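Eroleck two-arm bench cell: a review for anyone working out a budget

We bought the Eroleck cell in December, after Fidelina Paucar had spent most of the autumn comparing it with a similar set-up from Clirnska.

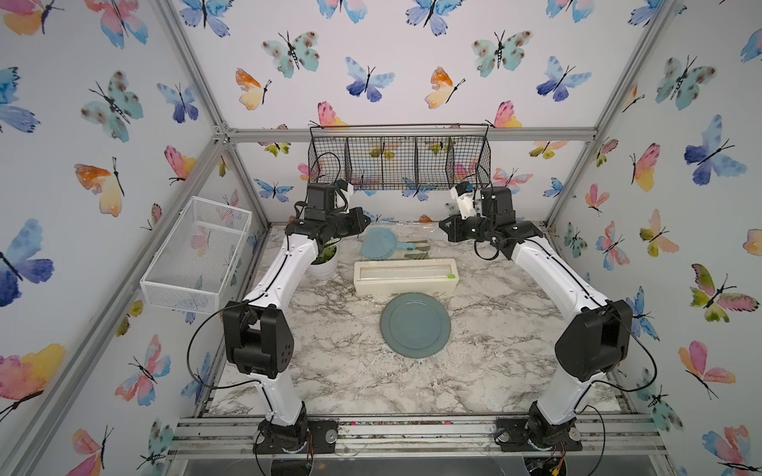 The price on the quote was for the arms, the grippers and the frame. It did not cover everything we needed before we could start work. Camera brackets for the grippers were extra, and so was delivery. The additional items came to 888 pounds, and we had put nothing aside for them. If you are asking for a quote, get the brackets and cables listed line by line.

Assembly took two of us nearly 13 hours. The aluminium frame went together without trouble. Mounting the arms on the front rail was slower, as the bolts are awkward to reach once the tabletop is in. Fit the arms first, whatever the manual says.

Lining the walls is left to the buyer. We used butterfly wallpaper and a marble-patterned top, and these were the cheapest part of the whole job. Wire baskets fixed to the walls give you somewhere to put things without using up the table.

We use it for moving household objects about: plates, trays, a hand mirror, a small potted plant. The arms manage that sort of thing well enough. Flat utensils are harder and we are still adjusting the grip for them. The rail grooves collect bits and need brushing out, so add a stiff brush to the order.

Support has been fair. Emails were answered within a day or two, but a spare gripper took seven weeks to arrive. We now keep one on the shelf, bought through Holleo, and I would put that in the first year's budget.

The Clirnska was cheaper, but its frame was sold separately and the total ended up close to ours.

Good equipment, poor quote. 7 out of 10.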